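Voltley sets out two-year equipment plan for fruit handling at Hoder and Bowen

Saturday, September 26, 2020

Voltley, the produce packing group, has agreed its equipment plan for the next two years, and robot picking has its own line in the budget for the first time. The plan covers the packing rooms at Hoder and Bowen and sets aside money for four robot cells, along with the grippers, spare finger pads, trays and staff training that go with them.

Work on the plan began in July, when packing staff were asked which jobs they would most like help with. The group received 97 replies. Mixed fruit trays came up again and again: small orders, several kinds of fruit in one tray, and a lot of bending and reaching for the person filling it.

"We went in thinking we'd be talking about big conveyor lines, and we came out talking about fingers," said Torunn Wallin, head of equipment planning at Voltley. "A plum and a tangerine want very different handling, and our packers know that better than any brochure does. I'm delighted that what they told us has gone straight into the buying list."

The first two cells will go into Hoder, with Bowen following in the second year once the Hoder figures have been reviewed. Each cell will be bought with a full set of spare pads and a service agreement, so that running costs are visible from the start. The group has also kept back part of the budget without giving it a purpose yet — finger shapes and pad materials are changing quickly, and the planning team would like to be able to change its mind.

Before any cell is ordered, suppliers will be asked to complete a trial of 1000 picks using ordinary stock, with no fruit chosen for its even size. Marks on the skin, dropped fruit and time lost to resetting will all be recorded, and the results will be shared with packing staff at both sites.

Gülizar Bilgin, who leads training across the two sites, is looking forward to the practical side. "Give people a gripper they can hold and they start having ideas straight away! They try it low, they try it from the side, they ask for a softer pad. I'd much rather have those conversations now than after the money has gone."

Training time is budgeted separately from the machines and will be paid as normal working hours. Gornitz, the group's cold store, is outside the present plan but will be looked at when the next one is drawn up.

Round, glossy fruit held between ribbed blue pads, with a tangerine in a second hand-held gripper across the tray:

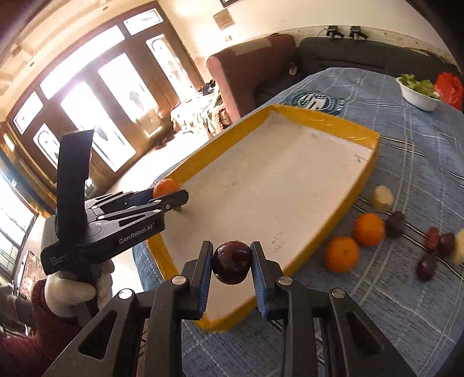

Notes for suppliers

Firms wishing to take part in the trials should write to the Voltley planning office, marking their letter "Hoder cells". Please give separate prices for the cell, grippers, replacement pads and yearly servicing. Bids with a single combined price will be returned for more detail.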